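ok dish thread. been putting this off since May

so we moved into the place on Mansilla with 65 boxes and 400 opinions on how a kitchen should work. Every one of the opinions was mine. sorry in advance

rule one for me: bowls stack, plates stack, never on each other. I know people put the bowls on top of the plates to save shelf. Then you want a plate and have to move the whole tower first. no
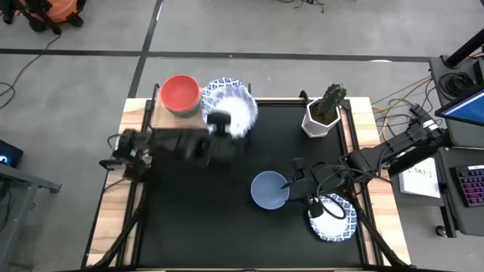 red bowls up on the wood, plates next. cactus supervising

The plates are white with the blue rim, I love them and will hear nothing against them. got them at Vodmont when they were clearing out the back room. They had 3 boxes under a table, no lids, no prices. asked, paid, ran

Should have bought more. went back the next week and it was all candles

also bought the bowls as singles, whatever color was there. slate blue, red, that kind of thing. my thinking was mixed bowls plus matching plates looks like you meant it. All matching looks like a hotel breakfast

someone asked about bowls going on a raised bit instead of flat on the counter. yes. do it. Gets them off the surface so you can wipe in front, and you grab from the top without bending. ours is just a plain block of wood, any block will do. Check it doesnt rock first

(tried one of those Skaler wire risers before. It left marks on the bottoms of everything and wobbled when the fridge kicked in. gave it to my sister, she has it under a printer now)

Plates are a whole other problem. heavy. If the stack gets tall you start taking only the top two forever and the bottom ones never see daylight. So every so often I pull the lot out and put them back in a different order. Takes no time, very satisfying, reccomend

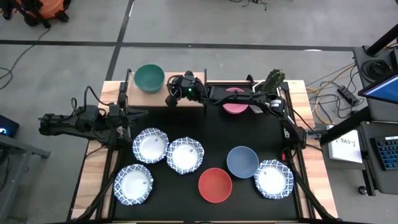 Ok sorting. my method is spread first, stack second. Dont try to stack straight out of the box, you'll end up with a chip in the middle of the pile and find it in winter. Lay the plates out flat with space between so you can see the whole rim on each one, blue scallops all the way round, and run a finger along the edge. The dark mat helps a lot with this, a white plate on a white counter and you miss everything. Chipped ones go under plant pots. fine ones get stacked

bowls you can do faster. Look inside, look at the foot, done. teal one is my favorite and I will not be sharing it. pink is for guests. red is for soup, dont ask me why, it just tastes better

before anyone replies with felt circles - yes, I use them between the plates. Got a pack from Grolludmont, order number ended 2462, I remember becuase it went missing and I had to read it out on the phone four times. paper towel works the same tbh

cutlery drawer is next and it's bad in there. Might do a seperate thread, might just close the drawer

gotta go, pasta's boiling over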